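**Part-time robot cell tech wanted — Sarmiento workshop, start in April**

Hi! I'm Imad Nseir, and I look after the little arm cell at Sarmiento. I've been doing it alone long enough that my weekends smell like contact cleaner, so I'm looking for a second pair of hands (and ideally a second opinion).

The cell is one arm, one gripper and one table, plus a simulated copy we call Kolby. Every change gets tried in Kolby first. If I swap fingers or move the table, the model has to be updated too, or the stick-in-cup routine starts clipping the rim and I lose a morning to it. 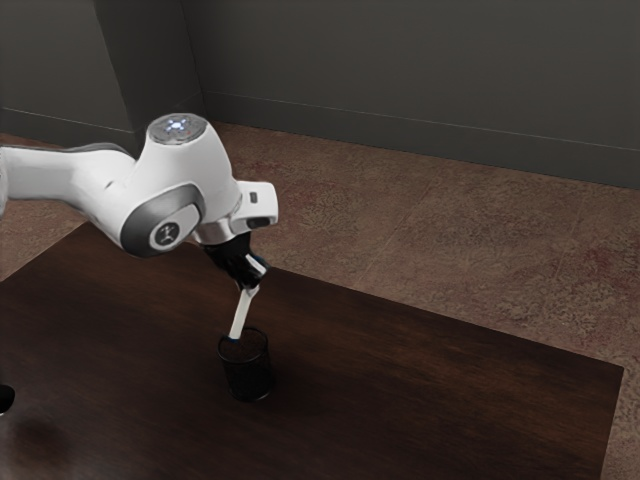 Most of your week would be plain upkeep. You'd check the flange bolts, clean the finger pads, re-zero the wrist, and log everything in Drereo, our maintenance notebook. We do a full service every 300 hours of run time, and there are 27 items on that sheet — I wrote it, so feel free to argue with it! The other part is keeping Kolby honest: measuring the real cup and table, typing in the numbers, running the routine again and seeing where it drifts.

You don't need a degree. I'd love someone who has taken a gripper apart and gotten it back together, who can read a wiring diagram, and who writes notes another person can follow. A bit of Python helps, but I can teach you what we use.

It's two days a week for six months, paid hourly, with a good chance of staying on. Days are flexible. Parking is behind the Bodine building, and the side door sticks, so push hard.

To apply, send me a page about something you fixed and how you found the fault. Skip the cover letter, please.

Imad
2020-12-24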